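作業ノート 6月 午後

朝から床シートの掃除。ケース内、角のところに黒い細かいゴミがまた溜まってる。先週拭いたはずなのに。柄物の上だと目立たないから放置しがち、反省。

やったこと
・掃除機(弱)→ 固く絞った布 → 乾拭き。アルコールは使わない。前に端切れで試したら印刷が薄くなった
・アルミの縁沿いは布が入らないので綿棒。7本使用
・青いコンテナは一旦出して水洗いする予定。まだ洗ってない

シートの柄はTisusのパステル柄と、花柄の白っぽい方。花柄はだいぶ色あせてきた。Leldaleに在庫を聞いたら同じ柄は品番693でまだあるとのこと。2枚たのむか、無地にするか。無地の方がゴミは見つけやすい、でも見た目がさみしい。保留。

掃除前の状態、床と青いコンテナ
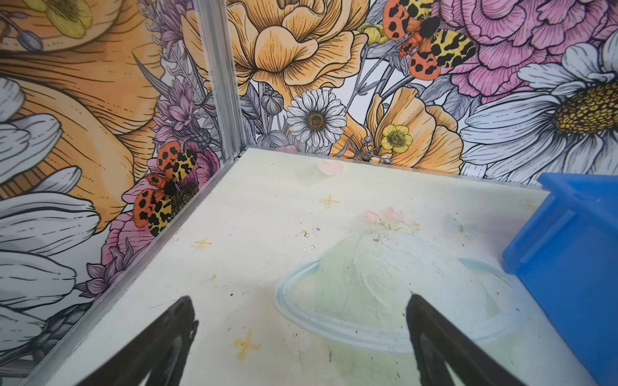
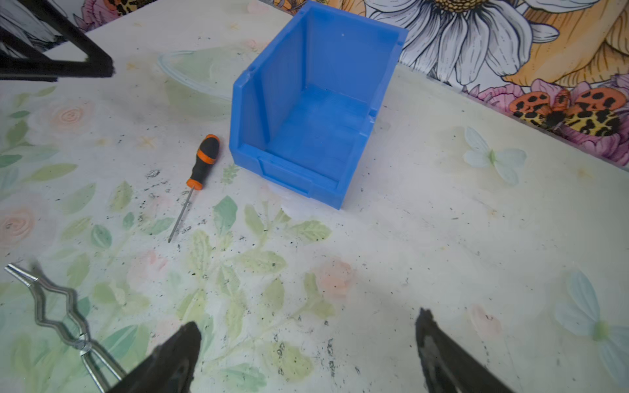
コンテナの話。前の口が低くなってるやつは中身が取り出しやすくて良い。ラベルの差し込み口もあるので、今度こそ札を作る。前回は養生テープに手書き→はがれて行方不明。厚紙を切って入れるだけでいいはず。寸法は現物合わせで。図面さがす方が時間かかる。

置き場所は右寄りのままでいくつもり。真ん中に置くと奥の拭き掃除がやりにくい。ただ角にぴったり寄せるとコンテナの裏にゴミが入るので、指2本分あけること。これ口頭で言っただけだったのでここに書いとく。

壁の花柄の紙は今回さわらない。ガラスは内側から乾拭きだけ。アルミの柱のところ、布を引っかけやすいので注意。自分は一回やった。糸が残って取るのにまた時間くった。

ゴミの出どころ、たぶん部品袋の切りくず。袋はケースの外で開ける事。Retsteadの袋は特にひどい、切り口から粉みたいのが出る。Malhotraのはまし。発注先を変えるかは別途相談。単価の差は611円、箱あたり。微妙なとこ。

残り
・コンテナ水洗い、かわかす(日陰で。前に窓際でやって反った)
・ラベル用の厚紙を切る
・綿棒の補充、もうほとんどない
・693の見積り、返事まち
・粘着ローラーが使えるか端切れで試す。印刷がはがれるようならやめる

16時すぎに中断、布が全部ぬれてて続きできず。干してあるので次の人はそれを使ってくださいい。掃除機のフィルターもそろそろ見ないと。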